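Freeing up space on an Android phone before you install anything

Most failed installs come down to storage. A phone will often refuse an app of 80 MB when it seems to have plenty left, as it needs room to unpack the file as well as keep it.

Open Settings, then Storage, and wait for the list to finish loading. Photos and video usually come first. Mine showed 1,623 pictures, and 572 of them were screenshots I had no use for.

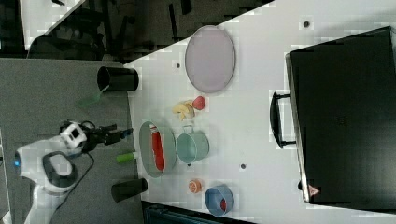 Two black cups on their sides at the table edge.

Next look in the Downloads folder. Old APK files stay there after the app is installed and can be deleted safely. Sort by size and start at the top. Menus, tickets and PDF letters collect here too, so check for anything you still need.

Chat apps are the other big one. Open the app's own storage page and clear forwarded videos first. Turn off automatic download on mobile data while you are there.

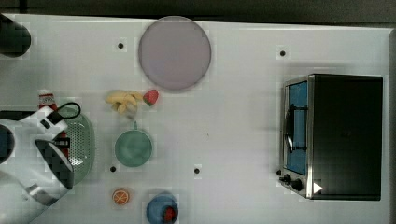
Clearing the cache is fine and won't sign you out. Clearing data is different and will remove your log-ins and saved settings. The two buttons sit next to each other on many phones, so read before you tap.

Waqas Hayat wrote in to say his phone keeps deleted photos in the bin for 30 days. Empty the bin or the space doesn't come back.

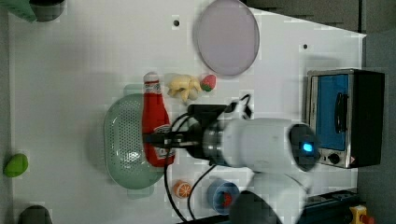 Restart the phone once you have finished and check the figure again. I do this every Tuesday evening with the tablet as well, and it takes 14 minutes. If an install still fails, try moving music to the memory card.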